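When the log says success, who checked?

Opinion, 11/02/2020

Every firm that sells a robot arm has a number it likes to quote, and the number is nearly always a success rate. I have grown tired of that number. My complaint is about a small fault in a workshop in Climville, one that hurt no one and cost very little, and which I think says more about automation than most of the grand reports I am asked to read.

The firm is called Dralta. It fits small white connectors into plastic parts, a fiddly job that people did by hand until last September, when an arm was brought in on trial. The arm ran on control software called Jarkedico. The task was plain enough. Pick up the connector, line up its pins, press, let go, back away. Over the trial it did so 2,107 times, and the software recorded a success on all but 17 of them.

You can see why the managers were pleased. So was I, for the length of a cup of tea. Then I asked what the word success meant, and it took three people to give me an answer.

It meant that the fingers had closed on something, the arm had gone down to the right height, the fingers had opened, and the arm had come back up. That is all. Nothing in the cell looked at the part afterwards. A connector standing proud by the thickness of a coin scored exactly the same as one pressed fully home. When the finished parts were tested by hand at the next bench, 265 were found not to be seated. A few had bent pins. The rest were just sitting there, looking perfectly respectable from above.

I have heard several explanations since. The first was that the parts were at fault, because the moulding varied from batch to batch. Well, of course it did. Moulding always varies, and the women who did the job before the arm came knew it, because they could feel it through their thumbs. If a part was tight they leaned on it. If it felt wrong they put it in the other tray. A machine that needs every part to be the same should be sold with that printed on the box.

The second explanation was wear in the grip. The fingers had let the connector tilt a touch on the way down, so one pin went in ahead of the other. This I believe. Mal-soon Wang, who ran the testing bench and found the fault, had said as much in the first fortnight and was told the log did not show it. She kept the bad parts in a biscuit tin and wrote the time on each one in marker pen. When somebody at last set her times against the log, every single one of them had been entered as a success.

I would like to dwell on that, as the write-up gives it half a line. A person with the faulty part in her hand was overruled by a file that had never looked at it. Is that a robot problem? The supplier says no, and calls it a matter of process. But the supplier chose what to record, chose what to call it, and put a green tick beside it. If you put a green tick in front of busy people they will believe it. I would have believed it too.

Defenders of the trial make a fair point, and I will give it room. People miss things as well. Hand assembly at Dralta was never perfect and no one ever worked out a rate for it, so we are holding the arm to a standard that the old way was spared. True enough. But a tired worker who skips a press does not then write down that she pressed it. The old faults came through as faults. The new ones came with a certificate.

There is a safety side to this and I don't want to overdo it. These connectors go into lamp timers, and a loose one means a timer that does not work. Fine. The same software is being offered in Nam, though, for a line that fits parts to pressure valves, and I have read the proposal. It quotes the Climville success rate on its second page. It does not mention the biscuit tin.

What would I ask for? Nothing clever. Look at the part after the arm has let go of it. Push it, pull it, weigh it, photograph it, I don't much mind which. If that cannot be done, then change the word in the log to "released" and let the buyer draw the proper conclusion. And when the person at the next bench says something is off, stop the arm for an hour and go and look. An hour is cheap.

I am told a force check is being added - in the next version, no date given. Dralta has kept the arm in the meantime and put a second person on testing, so the job now takes one robot and two people. It used to take two people. The supplier still counts it as a successful trial, and by its own meaning of the word I suppose it is. 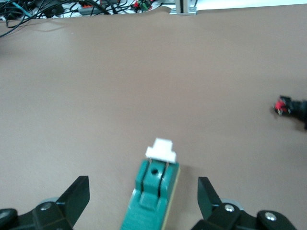 A white connector-like part on its teal block, between the gripper's fingers.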